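3.2 Data Collection by Student Teams

Demonstrations were recorded during the laboratory portion of the course, which met on Tuesday afternoons. Students worked in teams of 3, and each team was assigned one hand-held gripper and one table. The 7 teams used the same finger geometry, so that a policy trained on one team's recordings could be tested on another's without retuning. The fingers were drawn by Hendricks and revised twice before the start of the term; the second revision (Vondau B) is the one used throughout this paper.

Each recording began with the jaws fully open and the tool held still over the table. The operator then moved to the part, closed the jaws, carried the part to the target area, and released it. Recordings in which the operator's free hand touched the part were discarded by the team itself before upload. After this step the set held 209 demonstrations. Kalniņš and Mets reviewed all of them independently and settled disagreements by viewing the recording together.

The teams differed in how they approached the part. Some lowered the tool straight down, while others came in at a shallow angle and slid along the surface. We did not instruct them either way. The effect of this choice on the trained policy is treated in Section 4.1.

Figure 2 shows the wrist camera view with the jaws open and nothing between them. Both fingertips remain visible in this position, and the policy receives no other measurement of jaw width. Images were passed to the network without background removal. An early attempt to mask everything outside the work surface was dropped when the masks proved unstable near the table edge.

Figure 2. View from the gripper camera over the white work surface, jaws open.

Training followed the Hakala baseline supplied to the class. Teams were allowed to change 2 settings, the learning rate and the length of the action sequence, and were required to report both with their results.
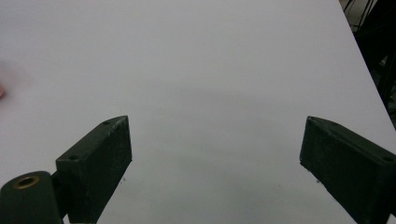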